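4.2 Consumables and the fingertip line

Small manufacturers tend to budget for a robot the way households budget for a puppy. The purchase price is argued over at length, and the rest arrives as a series of surprises. In the plans we collected, the arm and its controller were costed to the dollar, while everything that would touch a workpiece was folded into a single entry called "tooling, misc." In six of those plans the entry was a round number. In one it was a question mark, which the plant manager defended as the most accurate figure on the page.

The pattern held at the Orkden site, where gears are picked and placed singly. The original plan allowed $2000 for end-of-arm tooling over the whole life of the cell, a sum arrived at by looking up what was left after the arm had been paid for. It covered one parallel gripper from Storkix and a set of stock fingers. It did not cover a second set of fingers, or the afternoon of somebody's wages needed to find out that a second set was required. Figure 3 shows the work at hand.

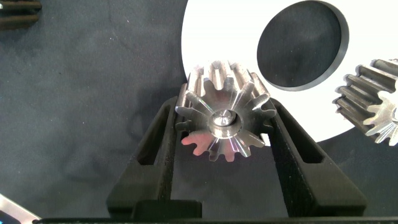 Figure 3. Spur gear held between gripper fingers, Orkden cell.

Fingertips are the cheapest hardware in the cell and the hardest to get approved. Purchasing at Orkden files anything under $200 as a consumable and anything over it as capital, and a finger set sits on whichever side of that line is less convenient in the quarter concerned. We suggest that fingers be planned as a family, costed per part geometry, with a drawing number for each and a budget for revisions. Slotted fingers whose inner faces converge in a V, like the pair in Figure 3, can cradle a round part from both sides, but a planner still has to ask what range of diameters one pair will be expected to serve. The answer given at the quoting stage was "all of them." Ruaridh Mowat, who kept the cell's maintenance log, had written beside this in pencil: "all of which?"

Supplier quotations were of limited help. Taşdemir priced fingers singly, Storkix in sets, and Trusum only as part of a service agreement whose annual fee exceeded the price of the gripper. Putting the three on a common basis took longer than the technical evaluation did, and the spreadsheet has since acquired its own line in the maintenance budget. For comparison we converted each quotation to a cost per geometry per year, assuming a revision every six months. On that basis the ranking of the suppliers reversed, and the lowest sticker price became the dearest option by the end of the first May.

Surface condition deserves a line as well. A finished gear is an expensive object to scratch, and the cost of doing so belongs in the tooling plan, although at present it lands in quality's budget, where it has the advantage of being someone else's problem. We have therefore included an allowance for finger pads and rework in the model of Section 5. Quality approved of this at once. Tooling has asked to see the calculation again.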